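We use cookies to remember your preferences and see which tips people read most. OK / Manage settings

I held out against a mug tree for years. My grandmother had one, it wobbled, and every time somebody shut the back door a cup went over. So when we moved into the Jistmont house with its two skinny kitchen cabinets (2!! for a family that drinks tea all day), I did what everybody does and stacked the mugs inside each other. Then I chipped my favorite one, and then I chipped my second favorite, and in April I finally gave in and got myself a plain wooden tree at the Sedham flea market. I love it. I've gone completely over to the other side.

A few things I've picked up since, mostly by doing them wrong first.

Weigh your mugs before you shop! I put mine on the baking scale one rainy afternoon and the big stoneware one came in at 427 grams, empty. My everyday ones are about 400. Hang a few of those up high on a skinny little stand and you can guess what happens. Look for a wide, solid base and give the post a push in the store.

Load it like you'd load a canoe. Heaviest mug goes on the lowest peg, next one goes on the opposite side, and you work your way up from there. When you take mugs off in the morning, don't strip one whole side and leave the other full. My kids cannot remember this, so the heavy ones live at the bottom permanently and they can grab whatever they want from the top.

Try your handles on the pegs, too. Those tiny closed handles on espresso cups usually won't go over a thick peg, and a really chunky handle can slide right off a short one. I carried a mug around the flea market in my purse. The seller thought it was great.

Dry the mugs first. I know, I know, it looks like a drying rack, but drips run down the post and sit around the base and the wood goes gray and fuzzy. If yours is already fuzzy, go over it with fine sandpaper, wipe off the dust and rub in a little food-safe mineral oil. Let it soak in overnight and buff with an old T-shirt.

If it slides on a slick counter, stick felt or thin cork dots underneath. And if a peg works loose, pull it out, scrape off the old glue, put a dab of wood glue in the hole and leave it alone until the next day. Please don't test it after an hour. I tested it after an hour.

One last thing, pegs that come off the post at different heights and in different directions are so much easier to live with than matching pairs, the mugs don't knock into each other nearly as much.

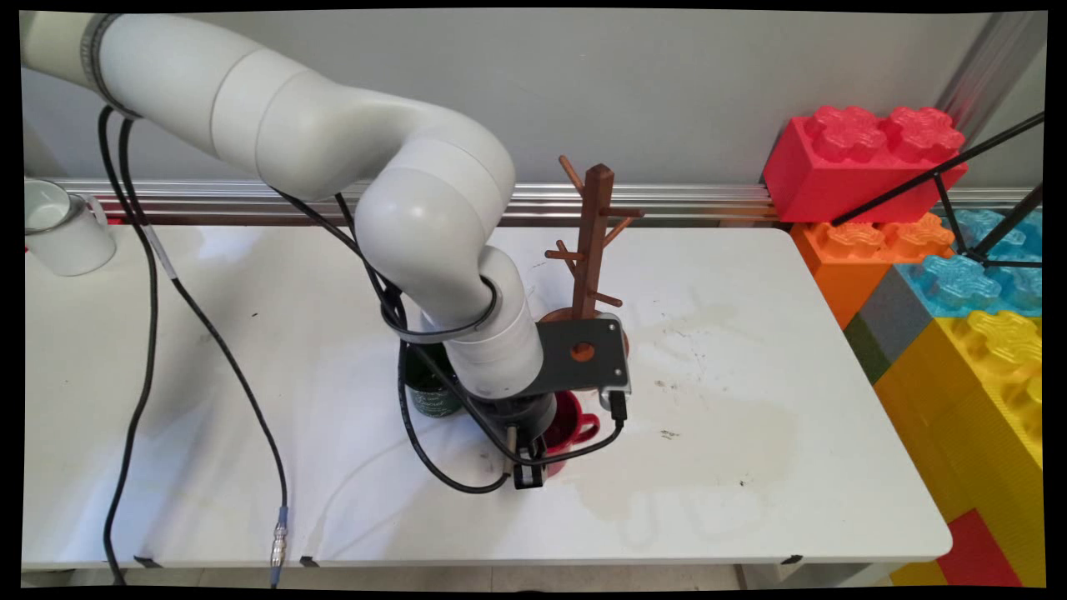
Sombat Wattanapong wrote in to say that he turns his tree a quarter of the way around every Sunday-dinner cleanup, so the same side isn't always facing the stove and picking up grease. He also wipes the pegs with warm water and a drop of dish soap, which I'd never once thought of doing. I went and checked mine and, well, ick. The top pegs were sticky! They get wiped along with the stovetop now.

Contact | Copyright Wamudus Home Notes | Back to top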